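4. What changed for the packing staff

Before the arm came to Pfister, four people stood at the returns bench and turned bottles upright by hand before they went back on the line. On a busy shift this meant 120 crates. We interviewed all four and watched the work for 18 hours, including one Saturday.

The lifting has mostly gone. Theresia Koller, the shift lead, told us her wrists hurt less but her day is more broken up. She now clears stopped picks, moves bottles the arm cannot reach and fills in a fault sheet. Almost 30 minutes of each shift go on the sheet alone. Two of the others have moved to labelling and said they missed talking at the bench.

None of the staff had been asked where the arm should stand. We think this should have been done first, and the Natier plant plans to do so.

Our trials used single bottles laid on their side, as these caused most of the stops.
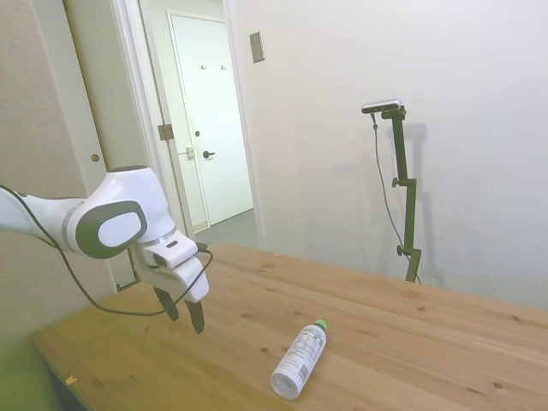 Fig. 3. Gripper open above the table, bottle lying on its side.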